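Zamine laundry rig: July progress report
To: Rosalind Wojcik, Prudau small grants

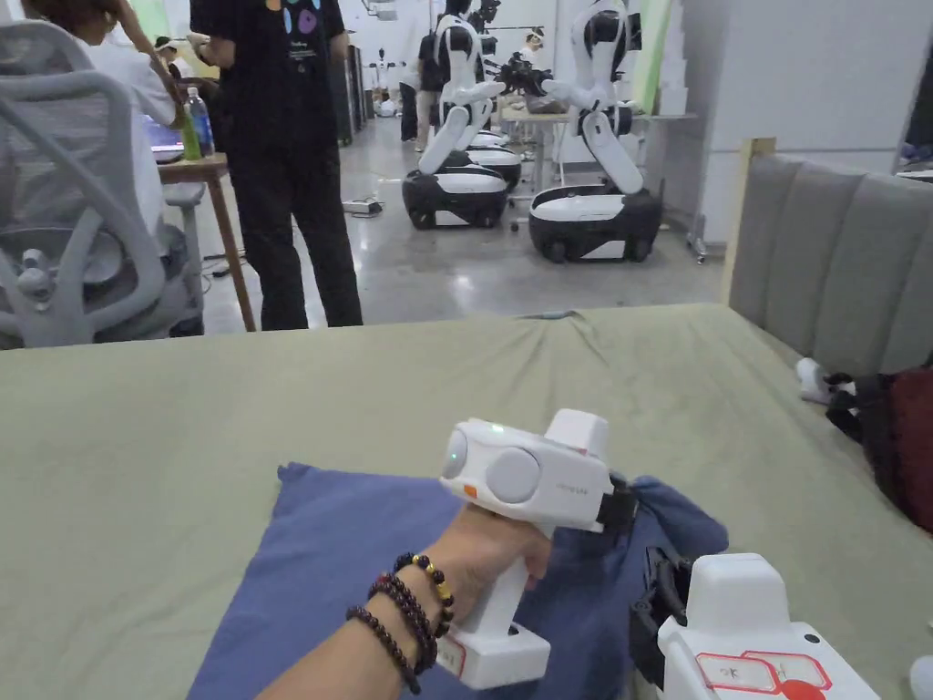 Hi Rosalind, the hand-held grippers have come on a lot since I last wrote, and I've had a lovely month getting to grips (sorry) with clothes! The main change is that I've moved the practice folds off the workbench and onto the big bed at the workshop. Dark blue on the sage-green sheet turns out to be a very good match for spotting where the cloth ends, and I can work with a white gripper in each hand and the garment spread out underneath, wrinkles and all. I've also got into the habit of checking for the little green light on the side before I start, after losing a whole morning's folds to one that hadn't woken up properly.

We've now got 2000 practice folds stored, mostly shirts, and I've been through them all and labelled them. Thin cotton goes well. Thick hems are still a pain – the jaws slide off if I come in too flat, so I've printed 4 new sets of finger pads in a softer rubber and I'm working through them one by one (the second set is my favourite so far).

Money: the Foneo springs cost £30 more than I'd put in the budget, but I saved that on cable, so we're level. I haven't touched the travel line at all.

Still to do: finish the pad tests, write up the build notes so the Dubey group can make their own pair, and have a proper go at trousers. I'd love two more weeks for the trousers if you can stretch to it. Could you let me know before I book the bench time?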